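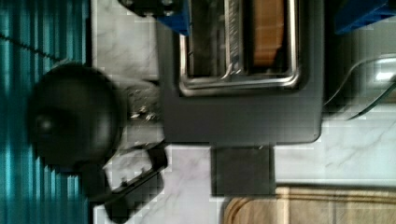
Fig. 4. Toaster on the countertop, seen from above.

4. Placing the toaster and first use

1. Put the toaster on a flat and dry countertop. Stone or tile is suitable.
2. Leave a free space of 4 inches on every side. Plastic items must be moved away before the toaster is switched on.
3. Check that both slots are empty. Then plug in the cord.
4. Run the toaster one time without bread, on setting 7. A light smell is normal – please open a window.
5. Let it cool down completely before you make the first toast.

Note: A cutting board can stay near for slicing, but do not push it under the toaster.

Caution: The metal around the slots becomes very hot. Never put a knife or fork inside, also not when a slice is stuck. Pull out the plug first and wait until the metal is cold.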